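Front Desk > Visiting > Renting the Craft Room

Rooms Rates Calendar Contact

Craft Room FAQ

Sadport's old Meinecke building has one large room, a sink with opinions, and a waiting list. Please read this before you call. We will know if you didn't.

How much does it cost?
$147 for a half day, $246 for a full one. Setup and cleanup count as part of your time. A half day that starts at noon and drifts toward dinner is a full day, and will be billed like one.

How many people fit?
Up to 30 standing, fewer if they want to use their elbows. For a class with paint or clay, plan on two people to a table.

Can I book for every week until the end of time?
You can book five sessions in a row. After that you go back on the list with everybody else, including the ukulele people, who have been very patient.

Do I need to cover the tables?
Yes. Paper, foam board, an old bedsheet, we aren't picky. The tables were refinished in April and we'd like to enjoy them a little longer. Whatever you put down goes home with you or into the trash, stains and all. Please don't lean it against the wall for the next group to admire.

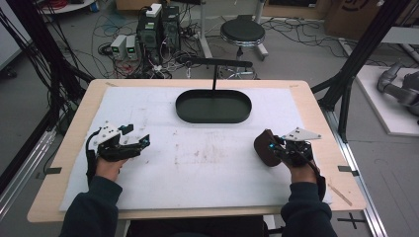

A covered table, with a black tray toward the far side.

What about glue, glitter and spray paint?
Glue is fine. Spray paint is for outdoors, downwind of the Coritz bakery, who have already spoken to us once. Glitter costs nothing extra but we will remember your name.

Is there parking?
There is a lot behind the building with spaces marked Likotar Dental. Those are for Likotar Dental. Street parking is free after 6 p.m. and mostly imaginary before then.

Can we bring food?
Snacks, yes. Anything that needs a burner, no. The coffee maker by the sink works if you hold the lid down.

I left something behind. Do you have it?
Probably. Look in the bin under the coat hooks. We keep things for a month, except umbrellas, which seem to make their own arrangements.

How do I cancel?
Call at least two days ahead and you get your money back. Call that morning and you get our sympathy.

Shares 5 Comments 2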